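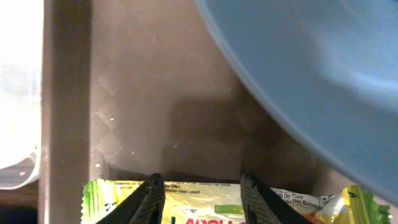 Vollow Wrist Kit, review after one month of shelf picking
Posted May 2024

Short version: good kit, annoying clamp, software so-so. Four out of five. Would buy again, probably would buy two.

What I got. The Vollow kit is a small wrist camera, a bracket, a pair of black ribbed finger pads, one long cable, and a license for their recording program. You bring your own arm. Mine is a secondhand Giselitz, older model, fits fine with the adapter ring (sold seperately, grr).

What I use it for: teaching a policy to take snack packets off shelves. I drive the arm by hand with a leader arm, the kit records video plus joint positions plus gripper opening, and every good run goes in the pile for training. 761 runs kept so far. 368 of those are foil packets, the rest boxes, tubs, bottles.

Setup. Under an hour. Bracket went on first try. Camera calibration is a printed card you wave the arm around, takes a couple minutes, has held up since. Manual is thin but the diagrams are right.

The view. Main reason to buy this. Both fingertips stay in the picture at the bottom, with the gap between them, so you see what's about to be pinched. Printing on a packet is readable in places when you're close in. Not that the model cares much, but I do, when I'm sorting runs later and need to know which item it was. Close stuff goes soft. Anything hanging right near the lens, like a bowl or lid, turns into a big blurry curve that eats a corner of the picture. White translucent plastic washes out under my lights. Turn auto exposure off and set it yourself, helps some, doesn't fix it.

Shadows. The arm throws one on the back of the shelf and it moves when the arm moves. My first batch was all recorded with one lamp in one place and the policy got weirdly attached to it. Moved the lamp, success dropped hard. Now I shift the lamp every so often and mix it in. Not the kit's fault but the manual could of mentioned it.

Finger pads. Very good on crinkly foil. The ribs bite on the crimped ends and the pointed tips get in under a packet lying flat, which my old round pads never did. Less good on smooth lids. They wear too, the left one is already a bit polished. Spares come in pairs only.

The clamp. Ugh. The cable clamp on the bracket works loose. You don't notice until the picture starts dropping frames halfway through a run. Lost 96 runs that way before I caught on. Zip tie. Done. On a kit at this price it shouldn't need a zip tie.

Recording software. Starts fast, pedal support is great (tap to start, tap to keep, hold to trash). Playback is clunky. No way to tag a run while recording, so if you want "tight gap" or "two packets overlapping" you do it after, one at a time, from a dropdown. Export to the usual formats worked with no fuss. Crashed twice, lost nothing either time.

One setting to change right away: default recording trims the start and end of each run. Turn that off. The slow bit where the fingers creep in and line up is the part I most wanted, and it was chopping some of it.

Compared to the Vellham: I had one on loan before this. Sharper picture, wider too, but the camera sits up high and on shelves with a low board above it kept knocking. The Vollow sits close to the wrist and gets in under things. For an open table I'd take the Vellham. Shelves, no contest.

Support. Wrote to Rajan (the shop, not Vollow direct) about the clamp. Reply next morning, new clamp in the post. Same design. Loose again in June I bet.

Results, for people who want them. Trained on foil only, it does single packets well and overlapping ones badly, tends to go for the seam between the two. Adding more cluttered runs now. If that changes anything I'll update this.

Pros: fingertip view, pads, pedal, low profile
Cons: clamp, tagging, adapter not in the box, spare pads in pairs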